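In Praise of the Dull Second Serve

Every summer I play at a club called Hellis, which has three courts, one working floodlight and a ladder that is taken more seriously than most marriages. I have been on that ladder for years. I know the lower rungs well. And from down there I have come to a view which will not make me popular in the bar: most of us should stop trying to hit a good second serve and learn to hit a boring one.

Watch any club match and you'll see the same thing. The first serve is struck with tremendous ambition and lands near the groundsheet. The player then bounces the ball, looks thoughtful, and hits something only slightly less ambitious into the net. Double fault. A small shake of the head follows, as if the racket had let everybody down. 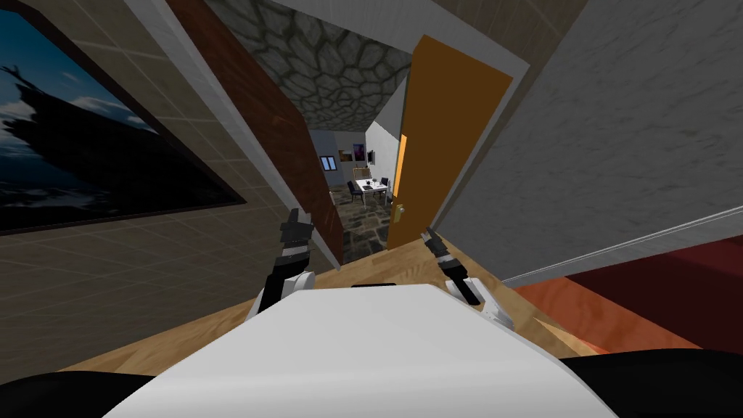 What I counted

Last season I did a sad thing and kept a tally of my own double faults. By the end of it I had 146. I had been telling people that my backhand was the problem. My backhand had hardly been invited.

A hundred and forty-six points is a lot to hand over without the other person having to move. Some of my opponents could have brought a chair. When I lost to a man from Griltard with his knee in a brace, he told me kindly that I had a lovely action. I do have a lovely action. It was the best-looking thing on court all afternoon and it lost me the match in straight sets.

The trouble is that we learn to serve from watching people who are paid to do it. They kick the ball up over the shoulder and out past the tramlines, and so we buy the Soomro racket with the clever strings and go out and try the same with a stiff back and half an hour's practice a month.
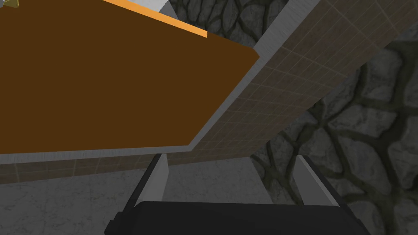
A dull serve asks for much less. You hold the racket a little round towards the backhand grip, you brush up the ball, and you aim for the fat middle of the box. Aim well over the net, too. Most club players seem to believe there's a prize for skimming it. Swing properly all the way through, though, as the poked serve goes wrong even more often than the mighty one, and looks worse.

People tell me a soft serve gets punished. By good players, yes, it does. But at our level the soft ball is a terrible temptation. Your opponent sees it float over, thinks of glory, and belts it into the back fence. I won 2 matches in January almost entirely this way, on a frozen court, against people who were plainly better than me and said so afterwards.
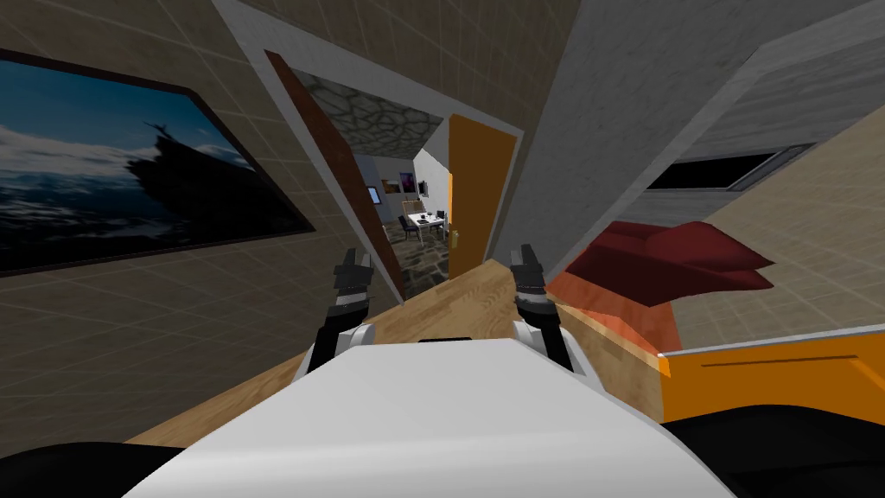

Photo: Kovska

There is a social cost. Partners in doubles grow nervous at the net, and one of mine has taken to standing a good deal further back when I serve. Someone's teenage son called it "the lob". I've been asked whether my shoulder is all right.

I'd still rather be asked about my shoulder. A point that starts is a point you might win, and it gives both of you some running about, for which you have, after all, paid your subscription. Go out with a bucket of old balls, forget the first serve altogether, and hit second serves until you are thoroughly bored with them. Then hit another bucket.

I'm up two rungs since the spring. My backhand, now that it gets a game, is dreadful.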